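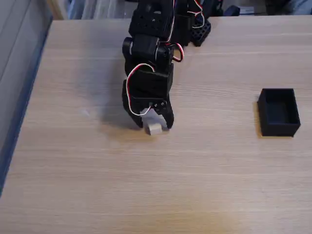
Tabletop arm with cube and open tray, pick-and-place task.

Hallport Bench Robotics Group – Minutes, September 22, 2020

Present: Jade Mellor (chair), Imogen Parsons, Freya Ellwood, Qistina Lumbantobing (minutes)
Apologies: Tia Hebden

1. Minutes of the August meeting
Approved with one correction. The spare power supply is held at Catterall, not Hallport.

2. Bench rules, second draft
Freya went through the changes. Discussion was mostly on section 4, cables. Imogen wanted all servo wires tied to the links. Qistina said ties near a joint can pull on the connector when the arm turns. Agreed wording: loops at the joints are allowed, but must stay clear of the fingers through the full range of motion. The operator checks this by hand with the power off.

Hands stay off the table while servos are powered. Carried without change.

3. Pick-and-place trials
A run is 30 attempts. The cube must be released inside the tray to count. A cube resting on the rim is a miss. Jade reported 143 attempts logged since the last meeting, 113 of them good. Freya asked that dropped cubes be logged separately – agreed, starting with the next run.

4. Merirura log sheets
Two sheets came back without initials. Sheets without initials will not be accepted from now on.

5. Actions
Freya: section 4 rewrite, send to all.
Imogen: label the power switch on each bench.
Tia: reply to Hindau about replacement servos.

Meeting closed after item 5. Next meeting to be set by email.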